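The stool job and the grip that let go

I lost most of February to one fault, so I'm writing it down while I still remember the order it happened in.

The job is simple to say. Two arms, one small plastic stool, pick it up, turn it over, set it down on its feet. I chose it because the stool is light and cheap and if it gets thrown across the room it doesn't break anything. That last part mattered more than I expected.

For the first couple of weeks everything went fine. Then the right gripper started letting go in the middle of the turn. It didn't slip. The fingers opened, all the way, as if they had been told to. The first time, the stool swung on the left gripper, came loose and hit the cabinet. The second time it landed on my foot. I had been standing inside the taped line with my hand off the stop button, and that part is on me.

My controller code is a fork of a small project called Torkusia, and I run the planning on top with Cumitico. I keep a log of every run. When I went back through it I found 31 runs with the fault in them, and I had only noticed the bad ones. In the rest, the fingers opened a little and closed again before anything fell.

I blamed the finger pads first, and changed them. No difference. Then I blamed the grip force setting and raised it, which was a dumb move, because all it did was put a dent in one of the stool legs. Then I swapped the left and right gripper cables at the controller end. The fault stayed on the right side. That should have told me something and I didn't listen, and I spent two evenings reading planner output instead.

Suleiman Ajayi came by to pick up a drill he had lent me and I showed him the log. He asked what the supply voltage was doing at the moment of the fault. I wasn't recording it. I had 48 volts written on a piece of tape on the supply and had taken it as true ever since I wrote it.

So I recorded it. When both arms lifted together, the voltage at the right gripper dropped for a very short time. The gripper board restarted. When it restarts it goes through its homing move, and the homing move starts with opening the fingers. That is the whole fault. The board came back up, reported itself healthy and carried on, and my code never asked whether it had been away.

The cause of the drop was a connector at the elbow with a bad crimp. I made that crimp myself. It measured fine with the arm still and got worse when the elbow bent past a certain point. The turn is the only move in my routine that bends it that far with a load on.

I changed the following:

New crimps on both arms, pulled by hand before they went in.
Homing on power-up is off. The fingers stay where they are until I send a command.
The controller checks the gripper's uptime counter on every cycle. If the number goes backward, both arms stop and hold.
The stop button is now on a lanyard around my neck. It looks silly.

I also stopped starting with the full turn. The runs now begin with the stool already upside down on a black cloth, and the arms only have to take hold of it at the seat before anything gets lifted.
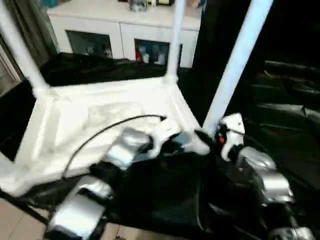 Right gripper closed at the base of a leg, left one resting against the edge of the seat.

I've had no openings since the new crimps went in, but I'm still doing the short lifts for now. Up to 6 in a row, then I stop and read the voltage trace before going on. It's slow.

There is one thing I haven't sorted out. The uptime check tripped once at startup with nothing moving and the arms parked. It could be a bad first reading after power-on. I've added a line to the log for it and left the check as strict as it was – if it trips again I'll put the scope on the board and post what I find.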